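**Office collection for a charity: cash and goods together, or kept apart?**

**Kevin Mac Mathúna**
Aug 15, 2019

I work for a joinery firm, Ní Bhriain, on the industrial estate outside Torville. We've been asked whether we would run a collection for the Femondale family centre, who give out household goods and toiletries to people moving into a new home. I said yes before thinking it through and now I have some questions.

The first is money. Several people have said they would sooner put in a tenner than go shopping, and the firm has said it will add £200 of its own. Can I take cash from colleagues, add the firm's money to it and send the lot as one payment? Or does the firm's part have to go separately? Two people have also asked if they'll get a receipt in their own name.

The second is goods. The centre sent a short list (washing-up liquid, shampoo, tea towels, that sort of thing) but it doesn't say whether they take things that have been opened. I've already had a half-used bottle of conditioner left on my desk.

The third is whether I need any sort of permission to use the charity's name on a poster. It's only for our own canteen, though the unit next door might join in.

I've filled in the contact form on their website and had an automatic reply saying they'll answer when they can. I'd like to get started before then if there's no harm in it.

---

**hallkeys**

Keep the firm's money separate. It's a company gift and your accounts person will want it going straight from the company's bank account to the charity with a letter or email back to match it. If it goes in with the staff money through your own account it gets hard to show who gave what, and you will be the one explaining it.

For the staff money, an envelope for each person works better than a tin. Name, amount, signature if they want a receipt. If people are UK taxpayers and the charity claims Gift Aid, each of them has to fill in a declaration, and that has to be in their own name for their own money. You can't do one form for the whole office. The charity should have a form you can print. If someone doesn't want to bother, their money can still go in, it just goes in without the claim.

The simplest way of all is to give people the charity's own donation page and let them do it themselves. You lose the nice round total, but the receipts sort themselves out – they come by email to the person who paid.

On the poster, I would wait for the reply. Most small charities are pleased to be asked and will say yes the same day somebody reads the message, but some have had bother with people collecting in their name. If there's a phone number, ring it. Contact forms at small places can sit for a week or two over the summer.

---

**Pat from Gatumside**

just do it, they will be glad of it. we did one at our place and never asked anyone

---

**hallkeys**

Pat, it depends on the charity. Inside one workplace you are probably fine. Once the unit next door is involved, or the public are walking past, I'd want something in writing.

---

**M. Orrell**

I used to take in deliveries at a centre much like this one, so this is mostly on the goods.

Opened toiletries, no. It doesn't matter how full they are. The centre can't tell what is in them and somebody there has to carry them to the bin. Put "new and unopened" in large letters on the poster. People will still bring opened ones, so check the box every evening and quietly take them out. The conditioner on your desk can go in the works kitchen or home with whoever wants it.

Ask the centre what they have too much of. When I was there it was shampoo every time, and we ran out of bin bags and toilet roll constantly. A firm near us once printed 600 leaflets with a list on it that was already out of date when they went out, and we had tins of soup up to the window sill until March. A phone call would have sorted it.

Ask about delivery times as well. Don't turn up with a van unannounced. Many places only have someone on the door for part of the day, and if it's raining the boxes can't be left outside. Use small boxes, the sort printer paper comes in. A big box full of liquids is too heavy for one person and the bottom goes.

Write on the outside of each box what's in it. "Mixed" is no use to the person unpacking.

I agree with hallkeys about the money, by the way. Company gift direct, staff gifts in their own names. If you do end up holding cash, have a second person count it with you and both sign the slip, then pay it in quickly. It protects you more than it protects the charity.
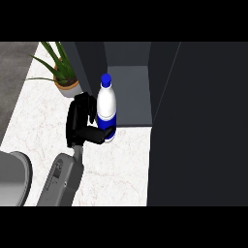
One more thing on the goods, which is how you keep them until delivery day. Pick one spot at work, tell everyone where it is, and keep food out of it. A low shelf or cubby at floor level is good for liquids, so nothing heavy has to come down from a height. Stand bottles upright, like the white one with the blue cap in the picture, and check each cap is tight before it goes in. Plastic bottles should go in a different box from tea towels and anything else made of cloth. If the centre gives you a date for delivery, put it on the poster so people don't bring things in the week after.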